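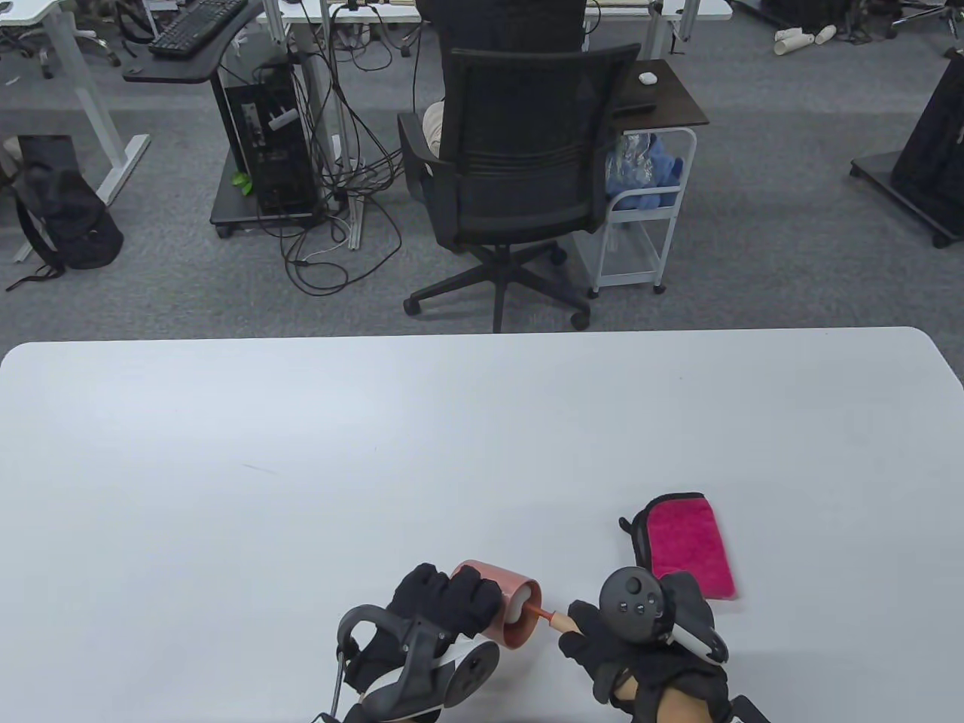

You keep calling it savings, one reviewer wrote in the margin of my February draft, but a town can't save the way a family does, so what do you think is sitting in that account? I've gone back to that note more than any other comment I got, and this section is my attempt at a decent reply.

Figure 2. Small brush and cup, held in gloved hands.

4.2 What the towns mean by a reserve

I read the reserve policies of 12 towns for this paper, and I went in thinking they'd all say more or less the same thing. They don't. Horkadby treats its reserve as a cushion for bad revenue years and nothing else. Pruitt lets the council draw on it for storm cleanup, for a lawsuit settlement, and (this one surprised me) for any purchase that would cost more if it were put off. Tridellow has a policy so short that I read it standing up at the copy machine. It says the town will keep a prudent balance, and it leaves the word prudent alone.

So when I say savings, I mean money a town has raised, hasn't spent, and has promised by some kind of written rule to leave alone until a named thing happens. That's looser than I'd like. The reviewer is right that part of the balance in most of these accounts is just timing. Property tax comes in lumps and payroll goes out all year long, and if you look at the account in the fat month you'll think the town is rich. I take the balance at its lowest point in the budget year wherever the town publishes monthly statements, and the year-end balance everywhere else. I know mixing the two is ugly! I tried throwing out the year-end towns and lost too much of the sample to say anything.

Then there's the matter of the cap. A cap says the reserve can't grow past a set share of general spending, and whatever spills over has to go somewhere, usually back into the operating budget or toward paying off bonds early. I had expected caps to be the boring part of this project, and I spent most of the spring on them instead. In Fivadeo the cap and the floor were written at different times, by different councils, using different ideas of what counts as general spending. The floor includes the water department and the cap leaves it out. For two budgets in a row the town managed to be above its cap and below its floor, and the finance office reported both facts on the same page without comment. I called to ask whether I'd misread it, and I hadn't.

I think cases like that matter more than the size of the balance. If you want to know how a reserve will behave in a downturn, you want to know how hard it is to get the money out and how soon it has to be put back. I code those as separate items. For withdrawals I look at the vote needed, and at whether the council has to declare some kind of emergency first. For repayment I look for a schedule, and I give no credit for language like "as conditions permit" — which is most of the language, I'm sorry to say.

The simplest way I've found to compare repayment rules is to imagine each town pulling out 100 dollars at the bottom of a bad year and then to follow that money through the policy. In Horkadby it all has to come back within a fixed term, and the budget can't be adopted without a line for it. In Pruitt a purchase made under the early-buying clause never has to be repaid, while a draw for storm damage does. Tridellow's policy doesn't say. I left Tridellow's repayment score blank in the main table and filled it with the lowest value in the appendix version, and the ranking of the other towns stays put either way.

One more thing about debt limits, which a couple of readers wanted folded in here. Only two of the towns tie the reserve to a borrowing limit in the same ordinance. Everywhere else the rules sit in separate chapters and don't mention each other, so I've kept them apart too and take up borrowing in the next section, along with the question of who gets to lend money between town funds and call it temporary.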